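Notebook, kitchen task group
August, second entry
Student project, Flundham workshop

Started at 09:20. Arm homed without faults. Brakes released on the first attempt. Checked that the stove supply is isolated at the wall and signed the sheet.

Aim for today: get the kettle task to a state where the second years can run it from the task card without one of us standing at the keyboard. The sequence is approach, close on the handle, lift, move clear, put back on the same burner, open, retreat. The knob task stays parked until the new finger pads arrive from Bodin.

Set-up as run

Controller on the lab machine, Keklow branch, last merged before the holiday. Force threshold for contact set to 7 N on the vertical axis. Lift speed limited to 20 mm/s. The planner is allowed 600 ms per segment before it gives up and holds position. The old figure was much longer and caused the arm to hang over the hob while it searched, which made it hard to tell a slow plan from a stall.

Kettle on the front left burner, frying pan to the right of it. The start pose puts the open fingers in front of the controls and well below the top of the handle. This is deliberate. The first segment must be a vertical move with no sideways part until the fingertips are above the knob line. If it is planned as a straight line to the pre-grasp pose, the path goes through the corner of the hob.

Runs, morning

Run 1. Approach good. Closed on the handle, contact registered late. Aborted by hand.
Run 2. Same, with contact filter shortened. Contact registered on time. Lift completed, put-back 4 mm to the left of the start position.
Run 3. As run 2. Put-back offset 5 mm, same direction.
Run 4. Planner timed out on the first segment. Held position as it should. Restarted from the start pose.
Run 5. Lift completed. Kettle swung on the handle during the sideways move. Handle pivots more freely than the model allows for.

The offset in runs 2 and 3 is in the same direction both times, so I am treating it as calibration and leaving the grasp alone. The swing in run 5 is a separate matter. The model has the handle fixed to the body. Options are to add a joint with some friction, or slow the sideways move until the swing stops mattering. I prefer the second for the student version. It is one number in a file and they can see the effect of changing it.
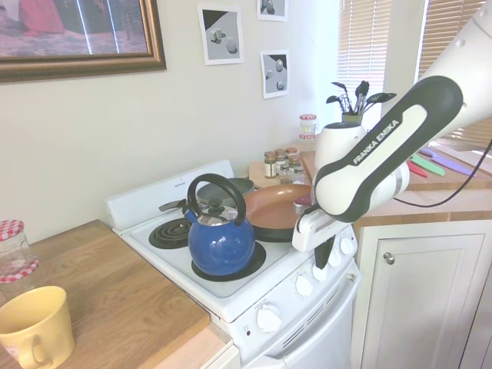 Petronella Mnguni disagrees on the slow move and asked for her objection to go in the book. Her point is that if the students only ever see the task with the speed turned down they will take the fixed-handle model to be correct, and will then be puzzled when the same file fails at normal speed. She would give them the wrong model on purpose, let them see the swing in the log, and have them add the joint themselves in the third session. She also notes that the marking scheme gives credit for finding a modelling error and at present there is no modelling error left for them to find.

I accept the point about marking. I do not accept that session three is the place for it, as half of that session is already taken up with the safety sign-off. Agreed for now: slow move in the version for session two, fixed-handle model left in place, and a line in the task card asking what would change at double the speed. She will write the line.

Calibration

Redid the hand-to-base calibration between 11:30 and 12:15. Used the flat target, not the cube, as one face of the cube is peeling. Old transform kept in the archive folder with the suffix "pre". New one loaded. Log for this is number 1686.

Check afterwards with the pointer tool: touched off at three marks on the worktop, all within 1 mm. Touch-off on the hob itself was not possible with the pointer fitted, elbow too close to its limit. To be repeated with the short pointer if anyone can find it. It was last in the Ustis case.

Runs, afternoon

Run 6. New calibration, sideways move slowed. Put-back offset 1 mm. Swing visible in the wrist torque but small.
Run 7. As run 6. Offset 1 mm.
Run 8. Kettle deliberately turned so that the handle was a quarter turn out. Grasp failed, fingers closed on nothing, and the width check caught it and stopped the sequence. Good.
Run 9. As run 8 with the width check switched off, to see what the students would get if they forgot it. The arm carried out the whole lift and put-back with nothing in the fingers and reported success. This must go on the task card.
Run 10. Back to normal settings. Completed.

Notes for the file

1. The width check is off by default in the Keklow branch. Change the default or print a warning at start. I would do both.
2. Time-out message in run 4 says "goal not reachable", which is wrong. The goal was reachable, the planner ran out of time. Students will go off and move the kettle.
3. Cable at the wrist needs to be looked at before any task that turns the last joint more than a quarter turn. Not an issue for the kettle, will be for the knobs.
4. Retreat segment still ends too near the handle. Raise the end point by 30 mm.

To do before session two

Merge the calibration. Fix item 2. Print task cards once Petronella's line is in. Ask Bodin for a date on the pads, and whether the softer grade comes in the same thickness. If not, the finger offset has to be measured again.

Arm parked and brakes on at 16:40. Key in the drawer.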